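Ticket 2557
Status: Closed
Opened: 4 June 2026
Product: Gikel remote control kit, leader arm and follower arm
Site: Prerkard test bench, second station
Subject: Gripper closes late when teaching by remote control

Reported problem

When we teach the arm by remote control, the gripper on the follower arm closes late. The arm itself keeps up with the leader arm well enough. The operator squeezes the handle, the hand is already lifting, and the fingers shut on nothing. It does not happen on every attempt. It is worse after the station has been running for an hour or so.

The task is putting items into a shopping basket, one at a time, from wherever they stand on the table. We need 600 good demonstrations for the first training run. We had 139 when we stopped to raise this. The last batch had so many missed grasps that we threw it out, and those are not in the 139.

Guiding the arm by hand (free-drive mode, pushing it along and pressing the button on the wrist) does not show the fault. The gripper closes as soon as the button is pressed. We can't use hand guiding for the whole set as the operator's hands end up in the recordings.

First reply from support

Please confirm the following.
Firmware on both arms.
Whether the leader and follower are on the same network switch.
Whether recording is switched on when the fault appears.
What "late" means in your case. A figure from the log is best.

Reply from site

Both arms are on the same firmware, the one shipped with the kit. Same switch, nothing else on it apart from the recording computer. Recording is on whenever we see the fault, but we hardly ever drive the arm without recording, so that may not tell you much.

From the log, the handle signal and the gripper command are 7 samples apart on a bad attempt. On a good one they are in the same sample or the next. The arm joint commands are never more than one sample behind.

Support

Thank you. If the joints are on time and the gripper is not, the network is unlikely to be the cause, but please rule it out. Swap the two arm cables over at the switch and run a short session. Then fit the spare gripper cable and run another.

Also please describe the station as it is set up now, with the parking position you use between attempts.

Site

Swapped the cables at the switch. No change. Fitted the spare gripper cable, routed the same way as the old one. No change. Put the old one back.

Between attempts the operator parks the arm over the back of the table with the fingers open, resets the items and starts the next recording from there.

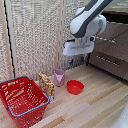
The station is laid out the same way for every session, apart from small shifts in where the items stand. Basket on the left, items to the right of it, arm coming in over the top. Most of the missed grasps are on the pink cup and the snack box. The red bowl gives less trouble, probably because the operators go slowly at the rim. The gripper cable goes off to the right and has slack at all the positions we use. We have tried the full reach to the basket with the arm powered down and it did not pull tight.

Support

The cable routing is fine. Please try these in order and report after each one.

1. Drive the arm by remote control for half an hour with recording off.
2. Turn recording on without restarting anything.
3. Restart the recording program only, leave the arms powered, and carry on.

Site

1. No late closes with recording off. We had the plain log running to check. Handle and gripper command in the same sample throughout.

2. Good at first with recording on. Late closes came back before the half hour was up.

3. After restarting the recording program the delay went away, then built up again over the session.

So it follows the recording program. We had wrongly assumed the gripper was warming up, and had been leaving the station to cool between batches. That would have restarted the program each time, so it looked as if cooling helped.

Support

Agreed. The joint commands go straight from the leader arm to the follower arm. The gripper command passes through the recording program first so that it can be stamped with the time. If the program falls behind on writing to disk, gripper commands wait in the queue behind the saved pictures.

Please check where the recordings are being written.

Site

They go to the shared drive in the Lyons office. It was set up that way so that the training group could pick them up without asking us. Nobody at this bench had changed it.

Support

Please change it to the local disk and copy the files over at the end of the day. In the recording settings, also turn on "Send gripper command before saving". It is off by default in your version. The default will change in the September release.

Site

Both done. Ran a full afternoon without restarting the program. No late closes in the log, and the operators say the handle feels right.

One further question. Are the 139 demonstrations we already have safe to use? Some may contain a short delay that the operator waited out.

Support

Run the Flesik check script over them. It compares the handle signal with the gripper command in each recording and lists any that are more than two samples apart. Remove those and record them again. A policy trained on them may learn to pause above the item before closing.

Site

Script run. It listed a handful, all from late in a session. We have deleted them and will make up the number. Three of the operators had picked up the habit of holding still after squeezing, so we are giving them some practice attempts before they go back to recording.

You can close this.

Resolution

Recording path moved from network drive to local disk. Gripper command sent before saving. No parts replaced. Setup guide to be amended to say that recordings must not be written directly to a network drive.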